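Clistelent Home Services
Current Openings: Field Operations

Countertop Installer and Service Technician
Wukusham Branch
Full-time, hourly, year-round
Reports to: Nneka Briggs, Installation Manager

Clistelent Home Services seeks an experienced Countertop Installer and Service Technician for its Wukusham branch. The branch supplies and installs kitchen and bathroom counters, sinks, and backsplashes for homeowners, property managers, and residential builders. The position is open because of the expansion of the company's service area to include the town of Bautista and the surrounding townships.

Position Summary

The technician works as part of a two-person crew on scheduled installations and works alone on service calls. Service calls include seam repair, resealing, sink reattachment, chip filling, and adjustments to cabinets that have moved after installation. Most work is performed in occupied homes. The technician is the company's representative at the property and is expected to conduct all dealings with the customer courteously and to keep an accurate record of each visit.

Duties

Review the work order and template drawings before leaving the branch, and report any discrepancy to the dispatcher.
Disconnect and remove existing counters without damage to cabinets, flooring, or walls that are to remain.
Check base cabinets for level and install shims or supports as required.
Set, join, and secure natural stone, engineered stone, and solid surface counters.
Cut and polish faucet openings on site where these are not completed in the shop.
Apply sealer to natural stone and leave written care instructions with the customer.
Protect floors and doorways, control dust, and remove all debris at the end of each day.
Complete the job record, including the customer's signature, before leaving the property.
Maintain the assigned van and tools, and submit supply requests by noon each Friday.

Plumbing and gas connections are made by licensed subcontractors. The technician does not perform this work but must coordinate arrival times with the subcontractor and the customer.

Minimum Qualifications

High school diploma or equivalent.
At least four years of paid experience in countertop installation, finish carpentry, or stone fabrication.
Valid driver's license and a driving record acceptable to the company's insurer.
Ability to lift and carry heavy material with a partner and with mechanical aids, to kneel for extended periods, and to work in confined spaces under sinks.
Ability to read shop drawings and measure accurately to one-sixteenth of an inch.

Preferred Qualifications

Experience with undermount sink repair.
Spoken Spanish.
Completion of a silica dust safety course. Candidates who have not completed one will be enrolled at company expense during the first month of employment.

Schedule and Service Area

The regular shift begins at 7:00 a.m. at the branch. Crews are assigned no more than four service calls in one day, and full kitchen installations are scheduled as single-day or two-day jobs. Overtime is offered during the fall season and is heaviest in November. The service area covers 17 zip codes. Travel between jobs is paid time.

Compensation and Benefits

The hourly rate is set according to experience and is stated in the written offer. Technicians receive a tool allowance of $185 per quarter, paid holidays, paid sick leave, and health and dental coverage beginning on the first day of the second month. A company van is provided for work use. Uniform shirts and safety equipment are issued at no cost to the employee.

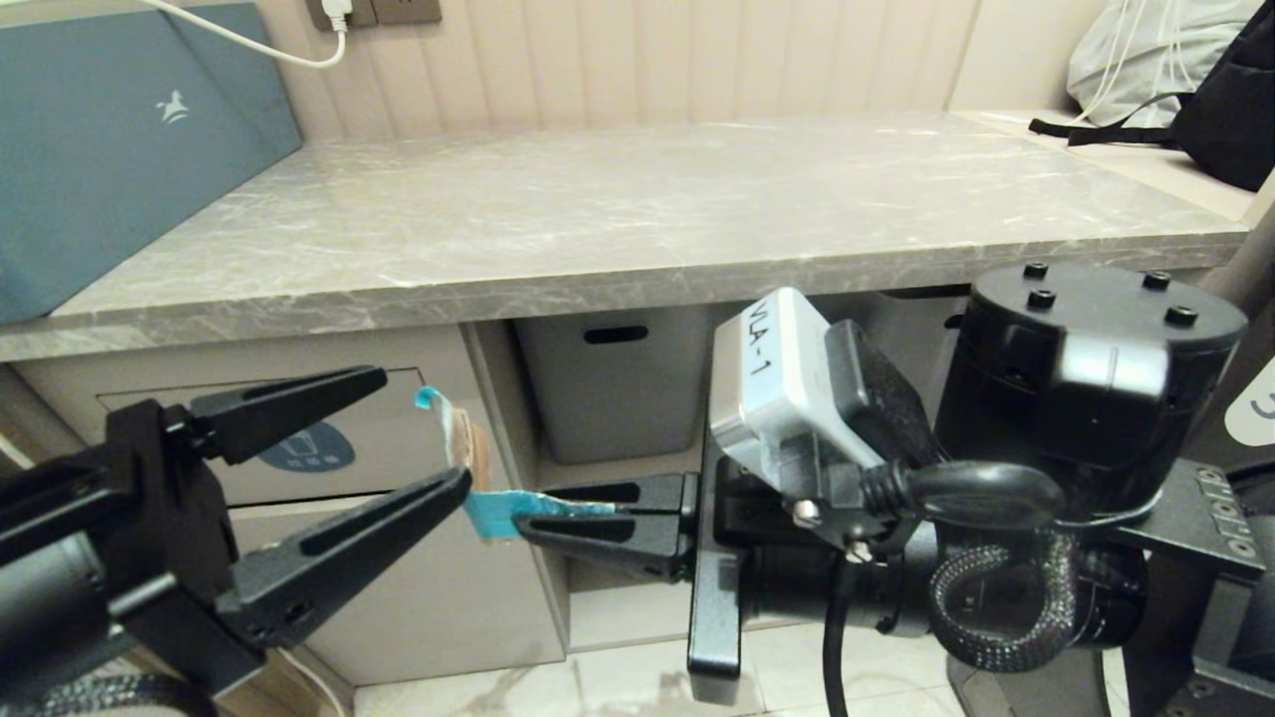

How to Apply

Applicants should submit a resume, a short statement of experience, and the names of two work references to Folasade Tijani, Human Resources, through the careers page or in person at the Wukusham branch office. Photographs of completed work may be included but are not required.

Selected applicants will be invited to an interview and a paid half-day practical assessment in the shop, supervised by Osaze Igwe, Shop Foreman. Employment is conditional on a background check and a driving record review. The position will remain posted until filled.

Clistelent Home Services is an equal opportunity employer. Applicants who need an accommodation at any stage of the hiring process should notify Human Resources when submitting their materials.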